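Gripper loses torque mid-grasp, no fault logged
Narix controller support board

jendard_ops
September 18, 2018
Arm is on a Narix controller, running pick and place with toy food. After 200 cycles the gripper closes on the banana, lifts, then opens on its own. No fault in the log. Holding current drops to zero for 2 ms before the release.

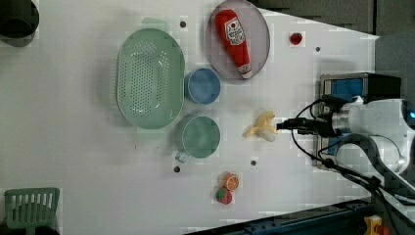

It only happens with the wrist rotated past the midpoint of its range. I swapped the gripper in August and the behavior is the same.

r_nisbet
Cable. If it follows wrist angle and survives a gripper swap, a conductor is opening under flex. Check the strain relief at the last joint.

Abena Annan
Disagree. A broken conductor would drop the encoder too, and you would get a comms fault. I'd look at the brake release setting in firmware 4.

r_nisbet
Encoder is on a separate pair. Power can open without it.

jendard_ops
Metered the power pair while turning the wrist by hand. Opens at one spot, repeatable. Replacing the cable.

Abena Annan
Fine, but a power loss with no logged fault is still a safety defect. Keep hands out of reach and file it with Narix.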